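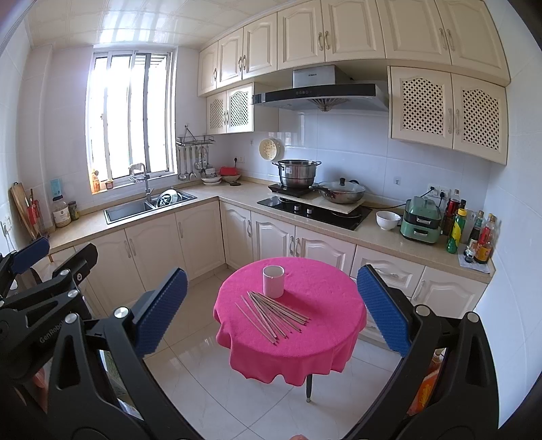 A Small Table in the Middle of the Kitchen

The owner of Sillura, a shop that sells tablecloths and kitchen linens, does most of her thinking about tables in her own kitchen. It has cream cabinets along two walls, a beige stone counter, and a small round table out on the tile with a bright pink cloth over it. We talked on a Wednesday morning before she opened the shop.

She did not plan on having a table in the kitchen at all. "The counter goes around the corner, and I thought that would be enough," she said. "But one end is the sink and the other end is the sauce bottles. What's left in the corner fills up with plates and bowls. If I wanted to sort something or sit down with a bag of beans, I was doing it on my lap."

The table came from Juston, a secondhand furniture place near her shop. She measured the floor first and looked only at round ones. Her hip had found the corner of a square table in her last apartment too many times.

The pink was a leftover. A café had ordered cloths in that color and then changed its mind, and one of them went home with her. "I would have picked gray," she said. "I had gray for years. The kitchen is white floor, white tile, cream doors. Now I'd miss the pink if I took it off."

Customers ask her most often about length. She likes a cloth that comes down well over the edge and folds a little, but stops short of where feet go. For a table people walk past all day, she tells them to go shorter than they would in a dining room. She washes her own cloth every Saturday and hangs it up damp so she can skip the iron.

The table is where she goes through her chopsticks. She keeps plain wooden ones and spreads them out on the cloth so she can look at each one. Anything split or rough at the tip gets thrown out. The rest go back upright in a cup. "I used to keep them in a drawer and they came out smelling like the drawer," she said. "Wood needs air."

She feels the same way about most of her tools. The ladles and spatulas hang from a metal rack in the corner, and the cutting board leans against the tile by the sink. Plates go in the round rack in the sink, where the drips can run off. The window over it gets good light in the morning, and she opens it when she is steaming anything.

I asked what she would change. She would like another outlet near the cooker, and she has been looking at a shelf from Sedosano for the stack of plates and bowls on the counter. It is up to 60 dollars, depending on the length, and she has put off buying it for 3 months.

The table will stay where it is. Her sister thinks it should be pushed against the cabinets. "Then I'd have to move it every time I wanted a pot," she said. "I can walk around it."

Sillura opens at ten and is closed on Mondays. Round cloths can be cut to order, and she asks that you bring the height of the table as well as the width.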